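Home & Workshop > Reviews > Household Robots

Grosby Two-Arm Home Helper: A Month of Laundry, Cushions and Patience

By Bohumila Štefanec, June 2026

I should say right off that I wanted to love this thing. I have been reading about robots that fold laundry for so many years that I had started to file them with flying cars, and when the Grosby came up for a long-term loan I cleared half the living room before I had even finished reading the email. Forty minutes of setup, the booklet said, and that was fair (I took longer, but I stopped for coffee and a phone call from my sister).

What you get is a two-armed machine that rolls up to a surface, looks it over from a camera up top, and works with a pair of slim pointed grippers. You pick a chore from the app, tell it where the clothes go when they're done, and off it goes. There are 14 chores on the menu. I spent most of my month on three of them – picking up clothes, folding, and straightening sofa cushions – as those are the ones that eat my evenings.

Picking up is where it shines, and I mean that sincerely! A shirt left on the sofa, a towel on the armchair, one sock by itself: it goes after them with real care, slowly, a bit like a person reaching for a sleeping cat. It did best on plain, flat upholstery with nothing else lying around, and when the piece of clothing was a good strong color against the fabric.
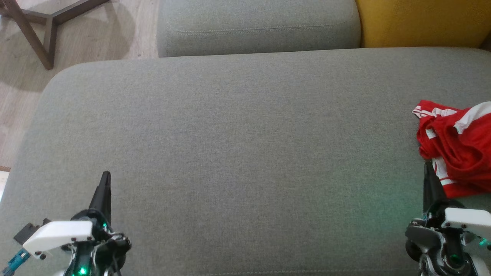
Slippery sports clothes are a different matter. The pointed fingers like something with a bit of thickness to them, and with thin, silky fabric they would often close on nothing, back off, and try again from an inch over. I watched it make five passes at one pair of running shorts before it got a pinch it was happy with. It never snagged the upholstery, I'm glad to say, and I checked the weave afterward with my reading glasses on.

Folding is slower still. A bath towel comes out beautifully, corners matched, nicer than mine. A T-shirt comes out as a sort of friendly rectangle. Anything with long sleeves I ended up doing myself, and after the first week I stopped putting those in its pile at all. My longest session was 23 items, mostly towels and dishcloths, and I had time to make soup, eat it and wash the pot.

Cushions I can't really recommend it for yet. It nudges them along fine, but it has no feeling for when a cushion looks right, and neither does the app.

My neighbor Kjell Holmgren, who runs the packing room at Loltstead, came over one evening to see it and was more impressed than I was. At work, he said, the same few things come down the same belt all day, and he would put up with slow if it kept going through the night. At home no two piles are alike, and I think that's the whole trouble.

The rental is $319 a month, which is a lot for tidy towels. If bending and reaching are hard for you, I would still give it a serious look, as the picking up alone might be worth it. For the rest of us I'd wait for the software update Grosby has planned for November, and I have already asked to try it again then.

Related reviews
Haugen Drying Rack, Wall-Mounted
Grorkwood Laundry Hamper with Lid
Robot Vacuums for Homes with Rugs
Five Steam Irons Compared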